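Week 3 handout: measuring a room for built-in cabinets
Instructor: Kai Schmieder

Most of you will have been told that a laser measure settles every argument. I don't believe it, and by the end of this session I hope you won't either. A laser gives you the distance between two spots. It says nothing about the wall between them.

Take the alcove at the Kermani house, our practice job. The drawing says 795 mm wide. At the floor it is 795. At counter height it was 696 once the old chimney breast stepped in, and the drawing left that out entirely. Donnie Leckie ordered two carcasses off that drawing and got to keep both.

So measure width at the floor, at counter height and just under the ceiling. Write down the smallest number. Do depth the same way, left and right. Then check the corners with a square you have tested yourself, and I mean tested: draw a line, flip the square, draw it again.

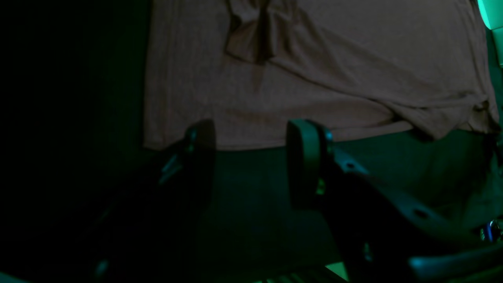
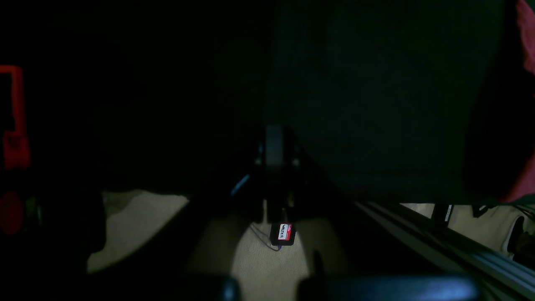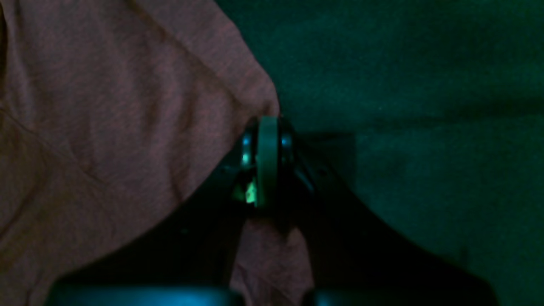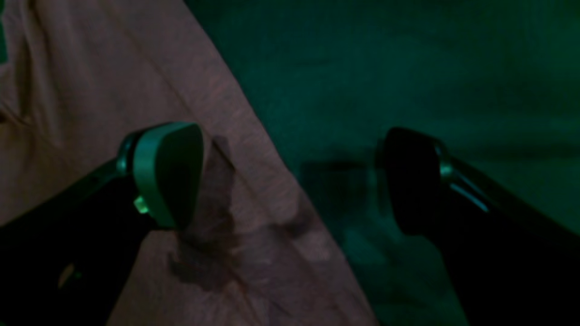 Fabric in dim light, four views.

Scribe allowance. The Veter catalog suggests 30 mm each side for any wall. Why any wall? A new stud wall may need far less, and old plaster can eat the lot. Hold a straightedge against the wall, find the biggest gap, and add a little for your own saw. If the answer comes out at 30, fine.

Level. Find the high point of the floor and work up from there. Adjustable legs are useful, but I have seen them wound out so far that the toe kick no longer covered the gap. The Clemov sheet calls them "self-correcting." They correct nothing until somebody turns them.

Fillers. Sales people hate them and will tell you a good fitter doesn't need any. Ask how the end door opens past the window trim.

For next time: measure one alcove at home, twice, on different days, without looking at your first set. Bring both sheets, including the embarrassing one. Read the Alham fitting guide up to the section on wall anchors, and mark any figure given without a reason.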